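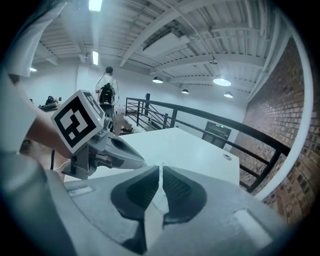 Two of the hand-held grippers on the upper floor at Clarurow, with the marker cube in view on one of them.

Ivar Solberg makes the coffee himself, and he makes it slowly, so by the time we sit down near the brick wall on the upper floor he has already told me most of the story once, standing up, with a spoon in his hand. I ask him to tell it again for the recorder. He laughs and says he has had plenty of practice.

Solberg runs data collection at Clarurow, where people use hand-held grippers to do everyday chores and the recordings are used to teach robot arms to do the same. For most of last winter the work went along nicely. Then in January the team put a newly trained model on their arm, which they call Oddsson, and asked it to pick up a cup and set it on a saucer.

"It went down beautifully," he says. "Lovely smooth motion, everybody leaning in. And then it just kept going. It pushed the cup into the table and it would have pushed the table into the floor if it could have."

The force limit on the arm tripped, as it is meant to, and the arm stopped. The cup did not survive. One of the finger pads was torn along its edge, and a shard landed on the far side of the room, well past the tape line where people had been told to stand. No one was hurt, but Solberg still goes a little quiet when he gets to that part.

"We had a rule about where you stand, and the rule was fine for an arm that does what you expect," he says. "The person holding the stop button was behind the line like she should be. She pressed it, too. The arm had already stopped itself by then. I think about that more than I think about the cup."

The first guess was the model, and the second guess was the arm. They spent the better part of two weeks on those, going through the joint readings and swapping out a cable that looked tired (it was fine, he says, but it got replaced anyway and everyone felt better). What they were slow to look at was the recordings themselves.

Each gripper they use carries a cube with black-and-white square markers on it, and the markers let the software work out where the tool is in the room. The cubes had been taken off for cleaning before the holidays. One of them went back on with a mounting screw that was not tightened all the way, and over the next weeks it settled, a little at a time, until it sat lower and slightly turned.

"You could not see it," Solberg says. "I have stared at that cube, I have had it in my hands at this table, and I could not see it. But the software believes the cube. If the cube says the hand is higher than it really is, then every cup in every recording is in the wrong place, and you are teaching the arm to reach down through the table."

When they went back through the winter's work they found 1,568 recordings made with that one gripper, out of more than 3,000 in the set. At first they hoped to correct them with a fixed offset. The trouble was that the cube had moved gradually, so the recordings from the first days were nearly right and the last ones were badly off. They managed to repair a good part of the early ones and threw the rest away.

I ask whether that hurt. "Oh, of course it hurt! People had stood here for hours pouring rice and folding towels. You feel you owe them an apology, and we did apologize, and somebody brought cake, so it was not all bad."

The check that would have caught it was sitting in their own software the whole time. Clidero, the program they use for recording, can ask the operator to touch the tool to a known point before each session and compare the result. It had been switched off in the autumn to save time. Solberg says he was the one who switched it off, and he asks me to write that down.

Now it stays on. It takes 33 seconds, and if the reading is off, the session does not start. The screws are marked with a stripe of paint so a turned one shows at a glance, and every new model does its first 10 runs over a block of foam, with no cups and with everyone a good deal farther back. The tape line itself has been moved twice.

Before I leave he takes me over to the railing by the stairs and talks about what he would like to do next, mostly drawers and door handles, which he finds far more interesting than cups. The torn finger pad is in a jar on his desk. He offers to show it to me, then spends a few minutes looking for the jar.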